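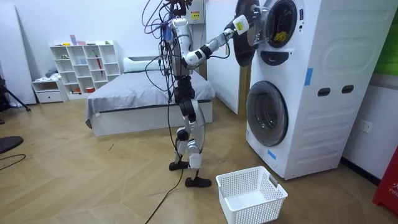
Can a shared workshop build a robot that helps with laundry?
A small group can take on such a project if it keeps to one household task and tests each part of it separately.

Skiltora, a shared workshop, today announced the next stage of Marar, its home robotics build. Work now centers on a stacked washer and dryer.
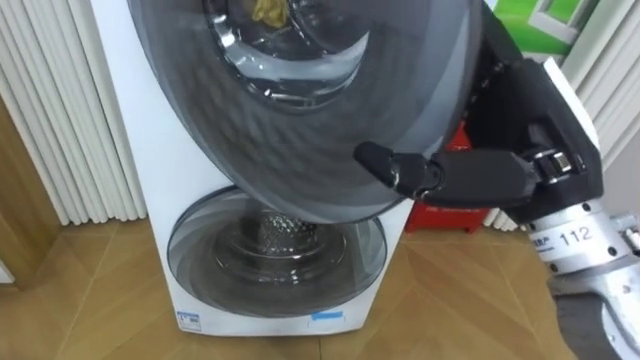

Members have logged 200 bench hours since January, most of them on the arms and wiring.

"Reaching into a drum asks a great deal of a wrist joint," said project lead Indira Shenoy. "We gave that joint 3 revisions."
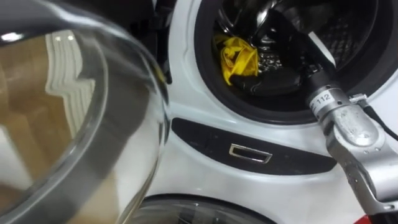
Control software is maintained by Baptiste Huet and will be shared with members along with the parts list.
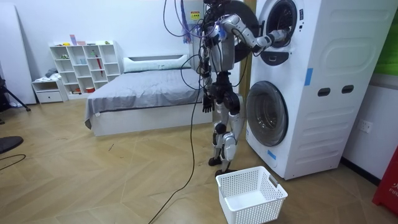

Skiltora will open 40 places for its next build course. Inquiries may be sent to Fitriani Rondonuwu, Member Services.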